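My colleague Anjani Entili says that I am against learning. I am not. I am against a planner which cannot say "I don't know." In Muli, the control software we write, every grasp had to receive a score, and a motion was sent even when the score meant nothing. We had 142 failed grasps in our log, and in more than 3 of them the planner was very sure.

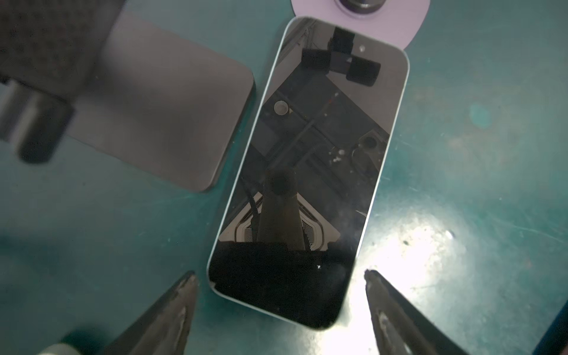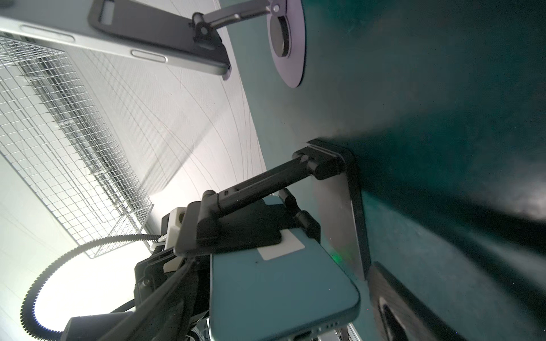 I believe perception should give its doubt to the planner and not hide it. Juraj Kopecký prefers to clean the doubt away with a filter, so that the planner stays simple. But take a phone with its dark screen up. The glass reflects the equipment and the ceiling above the bench, and a depth estimate can easily follow the ceiling and forget the glass. A filter makes this mistake smooth, and it remains a mistake.

My proposal to the team on Thursday was small: one more value for each pixel, from 0 to 255, and permission for the planner to stop and look from another side. It makes the cycle slower. I would accept this price, and Anjani still would not.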